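Can a robot do my chores yet? Your questions answered

I write about home gadgets and shop-floor gear, and the same handful of questions lands in my inbox every month. So I've finally put them all on one page. I update it when something changes (last big rewrite was in April), and if your question's missing, send it along!

Can I buy a robot that does the housework?

You can buy one that vacuums, one that mops and one that mows the lawn. Those are good, and I'd have a hard time giving mine up. A general helper that wanders from the laundry to the kitchen and gets on with it? Not one I'd spend my own money on yet. I've watched plenty of demos and the gap between a good demo and a Tuesday-night kitchen full of kids is still huge.

Why is vacuuming so easy and folding so hard?

A floor is flat and it stays put. A T-shirt comes out of the dryer in a different shape every single time, inside out half the time, with a sock up the sleeve. I timed a two-armed setup on a basket of towels once and it got through 9 of them while I drank a whole pot of tea. They were very neat towels, mind you.

What about the dishwasher?

Getting closer. Plates and bowls are fairly predictable, and racks have slots that tell you where things go. Cutlery is the misery. Thin shiny forks piled on top of each other are rough on cameras and rough on fingers, and I wouldn't trust any of them with my gran's good glasses.

Are factories further along than homes?

Miles further, as long as the job stays the same. The Lavoie packing line I visited runs two shifts with arms doing nearly all the lifting, and they're brilliant at it. Then a supplier changed the colour and finish of a carton, and the whole cell sat idle until someone had sorted out the settings. People still do the odd jobs there: untangling, re-taping, fishing out the thing that fell behind the other thing.

How often do they get it right?

Depends who's counting and what counts. Nakis, a small outfit that tests arms on kitchen tasks, shared a log with me from one of its trial runs: 52 clean attempts out of 70. For a research bench that's pretty exciting. For your breakfast it means a lot of mornings where you're mopping the counter before work. Always ask whether a person had to step in, and whether the items were moved between tries.

Is a two-armed robot better than a one-armed one?

For household stuff, I reckon so. Think how often you hold a jar with one hand and twist with the other. One arm can pick and place all day, but it needs something to brace against, and most things in a kitchen slide. The catch is price, plus you've got to keep the arms from whacking into each other.

Could one make my morning coffee?

My favourite question, and I get it constantly! Pushing a button is easy. The chore is everything else: getting a cup under the spout, dealing with the capsule, topping up the water, emptying the drip tray without dribbling it across the bench. A capsule machine is a fair test, I think, with its clear tank, shiny chrome and bits that have to be handled just so.

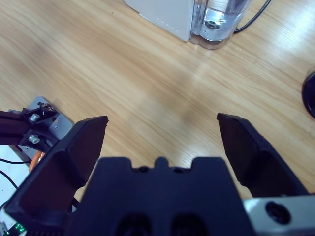 Capsule machine, wooden table, grippers at the ready:

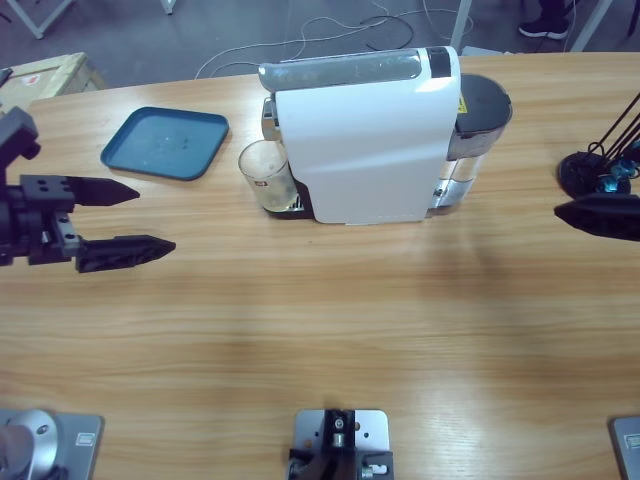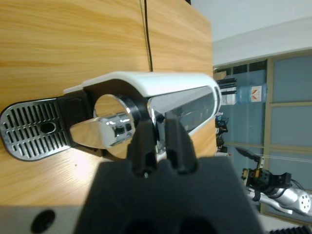 My own guess is that coffee will be one of the first proper kitchen jobs to be handled well, mostly on account of the machine already doing the hard part. Cumix and Nutura both tell me they're working on drinks stations for offices, where the cups are all the same size and sit in the same spot. Your mismatched mug cupboard is a much taller order.

Will it be safe around kids and pets?

Ask the seller how hard the arm can push and how quickly it stops when it bumps something. If they can't give you a straight answer, walk away. I'd also want a big stop button I can reach with my hands full. And hot drinks plus a toddler plus a moving arm is a hard no from me for now.

Should I wait or buy something now?

Buy the single-purpose stuff now if the chore bugs you. A decent robot vac has earned its spot in my hallway. For anything with arms, I'd hold off unless you enjoy tinkering, and I'd budget for repairs as well. Gripper pads wear out, cables snag, and spare parts can take ages to turn up.

Can I send you a video of a robot and ask if it's real?

Please do, I love these. Check first whether it's been sped up (there's often tiny text in the corner), and watch for cuts just before the tricky bit. I answer as many as I can and the good ones get added to this page.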